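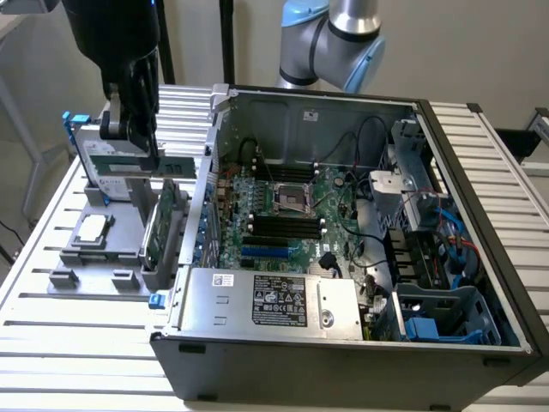
Planning the Equipment Budget for the Second Assembly Cell

Our department has been asked to submit its equipment request for the coming year, and I have agreed to set out on this blog how the figures were reached. Several colleagues at Kastano are preparing similar requests and may find the working useful.

The largest line is the arm itself, which I leave aside because the price is fixed by our agreement with Rilora. The smaller lines are where last year's plan went wrong. We allowed 600 dollars for fixtures and spent almost 2000, most of it on second versions of parts that had been drawn in a hurry. The new request therefore carries the full 2000 under its own heading, with a named person – Theano Tsoukalas – approving each order.
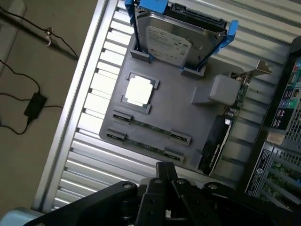
Fixtures deserve a separate heading for another reason: they decide how many component types a cell can handle before anyone buys a second gripper. Damilola Nwosu proposed that we cost them by holder and not by board, and I have adopted her method. A gray board that keeps a hard drive upright in its blue caddy, a processor between corner guides and two memory modules in end retainers is priced as three kinds of holder plus a base. When a drive caddy changes, only one of those prices has to be revised.

Spare components form the next line. Connectors and latches wear with repeated handling, and I have set aside 20 percent of the parts budget for replacements. Iraklis Vrettos considers this high. I would prefer to return money in March than to stop work while a purchase order is signed.

Two items remain open. The quotation from Metar for aluminum table sections does not include delivery, and the training days have not been confirmed. Comments on either should reach me before the request is filed.

Filippos Galanis
June 6, 2018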